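Cledside is looking for people who don't believe us.

We are putting together a repair guide called the Hunitz Handbook. It collects household fixes that everyone seems to know: rice for a soaked phone, toothpaste on a scratched disc, a freezer bag for a dying hard drive, vinegar in anything that smells. Most of these get passed along with great confidence by people who tried them once, or who had a cousin who did. We think a good share are useless and a few do harm. We could be wrong about which ones, and that is the reason for this call.

## What we need

Testers, 200 of them, for one round starting in November. Each tester gets 8 claims and works through them at home, following a written method. You write down what you did and how it came out. If the result is boring, write down that it was boring. A blank form is more use to us than a cheerful guess.

You don't need training. We have our doubts about training in this area anyway, having read plenty of bad advice from people with certificates. You do need to be

- 18 or over
- able to follow steps in order, including the dull ones
- willing to say "no difference" and leave it there
- free for 3 hours a week until the round closes

People who sell repair products, or get paid to review them, should sit this one out. We will ask.

## What you get

Each tester who finishes is paid a flat fee, the same whatever the results say. The amount is in the information sheet, which we send before you agree to anything. There are no bonuses for speed and no prizes for the best story. Supplies are mailed to you. If a claim calls for something you'd rather not have in your house, skip it and tell us which one.

## The claims

Our starting list came from an open mailbox run by Sembiring, our publishing partner. It drew 3000 messages, many of them the same tip in different words. Popularity got a claim onto the list. It counts for nothing after that.

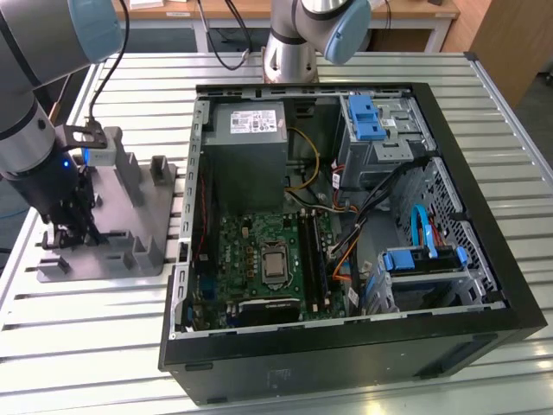
Computer tips made up the grumpiest part of the mailbox. Half the writers swear that a yearly cleaning doubles the life of a machine, and the other half say to leave it alone until it quits. Neither side sent a single record. For this group you'll need an old desktop you can lay on its side with the panel off, so that the power supply and motherboard are in plain view, and you must be fine with losing it. Laptops don't qualify. Unplug it first, and leave the power supply closed.

## How to apply

Write to the Gakatside office, attention Hunitz testers. Tell us one household fix you used to believe in and what changed your mind – or one you still believe in, and why we should. Half a page is plenty. Please don't send a résumé.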